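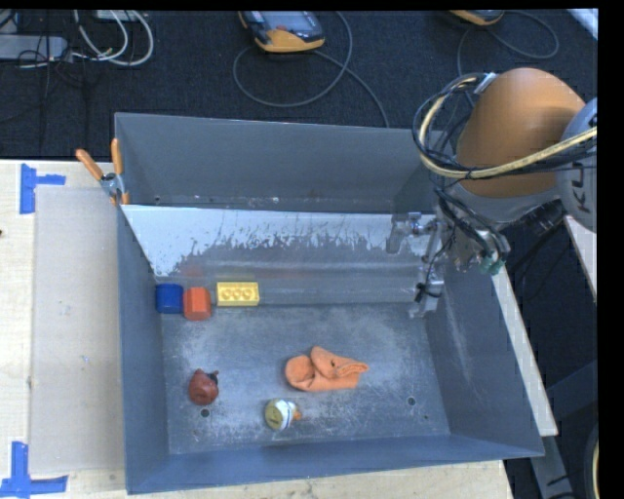 Open day at the Erkby robot hall, Drokthorpe

In February 2019 our evening class in technical English was invited to the open day at Erkby. I am not an engineer and I have asked many simple questions, so please excuse me if a word is not the right one. My thanks go to Raluca Sima, who led our group, and to Hajnalka Jakab, who arranged the bus from Bredasside.

The picking table

We stayed longest at the table with the metal bin. The arm is orange and reaches in over the back corner, and on the floor of the bin lie blocks, small toys and a crumpled orange cloth. In my picture the gripper is still empty and away from all of them.

Raluca explained that the blocks are the easy part, as they keep the same shape however they lie. A cloth is another matter. It folds differently each time, and the robot must find a place where it can take hold of it. Several of us wanted to see only the cloth after that, and the children wanted only the toys.

I liked the spring clamp with the orange handles on the corner of the bin. I have the same kind at home for gluing chairs – it was the one thing in the hall I could have explained myself.

What we asked

Does the arm get tired? No, but the fingers of the gripper wear down and are changed from time to time. Does it know what a toy is? It does not need to, said Raluca, it needs to know where to close the fingers. One boy asked if it can tidy his room, and he was told that his room is probably too difficult. His mother agreed at once.

I asked about the handheld controllers, two of which can be seen on the dark carpet behind the table. With such a controller a person can move the arm slowly by hand commands, joint by joint. To learn it takes a short course, and to be good at it takes much longer.

Practical notes

The hall is 400 metres from the Awwad bus stop, and the path is not well marked, so follow the fence until the second gate. Groups can have up to 17 people. Over 170 visitors came during the day, and in the afternoon we had to wait a little at the door. Coats and large bags stay in the corridor. The coffee was free and rather strong.

The next open day is planned for November. Those from our class who want to come should write their name on the list in room 13, and please tell Hajnalka if you need a seat on the bus.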